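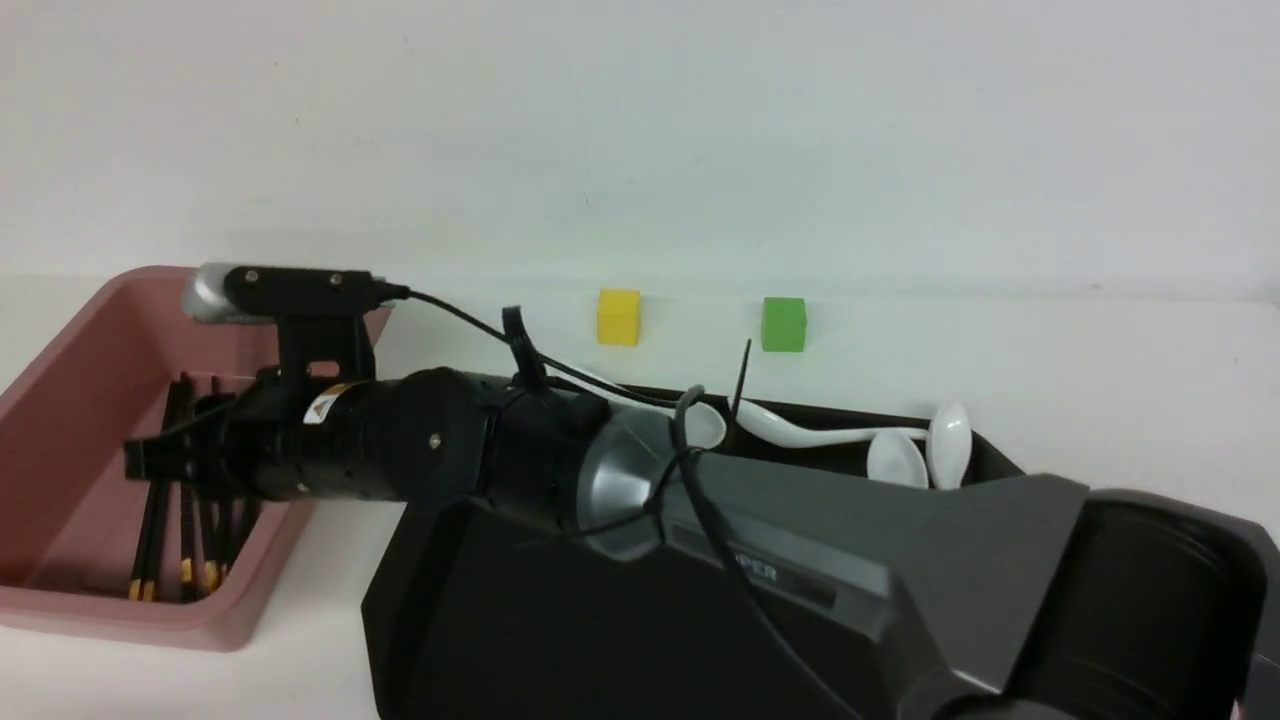 Before you power the arm: bench rules, short version

Tormod Magnusson, Tarnorent. Last edit 17/07/2025

Wrote this fast, will tidy up later. Goes for all the tabletop arms, both the Lunde bench and the Alley bench. Read it once, then do it in order.

1. Clear the table. Only what the task needs stays out. For the utensil sort that means chopsticks tray, spoons tray, the cubes. No mugs, no phones, no screwdrivers.

2. Trays inside reach. Gripper should get to the middle of each tray with the elbow still bent. If the arm has to go straight, move the tray, not the base.

3. Check the cable. Camera cable needs a loop of slack over every joint it crosses. Zip tie at the wrist, snug but you can still twist it. Then turn each joint by hand, end to end, power off. Cable pulls tight anywhere - redo it.

4. Trim zip tie tails. Yes, all of them. They scratch hands and they wander into the camera view. Flush cutters are in the Drindach box.

5. Camera bracket. Wiggle it. Any play, tighten, then redo the calibration. Don't skip the calibration.

6. Warning labels stay on and stay readable. Dont tape over them, don't run cable across them. Peeling one? Tell me, I have spares.

7. E-stop. Press it before the first run, every session. Arm has to stop. If it doesn't, unplug and walk away from the bench.

8. First run slow. Speed cap at 20 percent, 2 full cycles, one hand on the stop. Then go up.

9. Hands out. Fallen chopstick, tipped spoon, whatever - pause first, reach second. Pause in the software is fine for a pickup. For anything on the gripper itself, power off.

10. Ceramic breaks. Chipped spoon goes in the bin, not back in the tray. Sweep the table before you restart, small bits get under the base.

Log it: bench, cycles, anything odd. At 2,000 cycles the wrist screws get checked, no matter how good it sounds. The log sheet has 19 rows a page, start a new one when its full.

Next update in December, or sooner if something breaks.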